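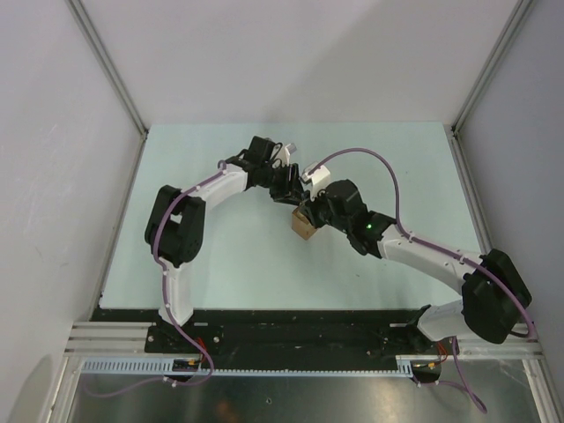
**Jelleo Family History Circle, Life Stories Group**

So you've been asked to write up your aunt's life, or your dad's, or (brave soul!) your own. I've helped with a good pile of these now, and I still get stuck on the first page, so let me tell you how I go about it.

**Start with a talk.** Put the kettle on, set your phone to record, and ask about a place. "What did the kitchen look like?" gets you a lot more than "Tell me about your childhood." When I sat down with Zofia Rutkowska I asked where she bought her shoes as a girl, and we were off for two hours. Shoes led to the Maller store, the store led to her first job, and the job led to her husband!

**Make a plain timeline.** One line for each event: births, moves, schools, jobs, weddings. Leave gaps where you don't know. I put a question mark next to any year that came from memory only, then check it later against letters, school yearbooks or the county records.
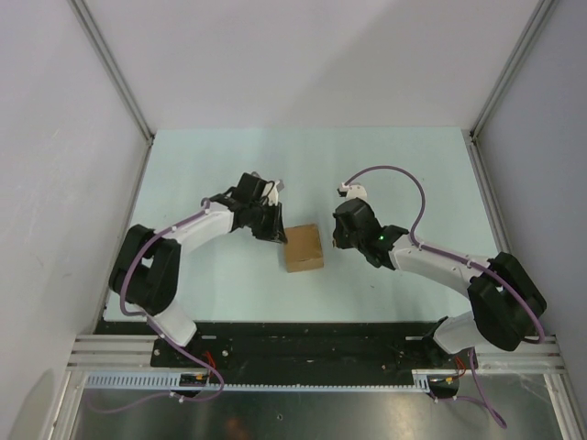

Once the timeline is down, pick six events you'd be sorry to leave out. Write a short paragraph on each one, in any order you like. I usually do the funny one first, just to warm up. Don't fuss over the joins yet.

**Get the names right.** Write out each person in full the first time, with how they're related, and use the first name after that. Nadège Marchal caught me dropping the accent off her name all the way through a draft (nine times, she'd circled them in red), so now I search for every name before I print. Same goes for towns. Ivholm had two spellings in the Jireš family papers, and I kept the one on the birth certificate and mentioned the other in a note.

**Use their own words.** If your mother said she was "tired as a boiled sock" at 71, put it in! One or two lines like that per page is plenty, and you can copy them straight from your recording.

**Read it out loud to them.** Bring a pencil. They'll fix dates, argue with you, and remember a whole dog you never heard of. Ask about anyone living who's mentioned, too, and take out whatever they'd like kept private.

Bring your draft along to the October meeting if you want another pair of eyes on it. Double-spaced, please, and with your name on the back of the last page.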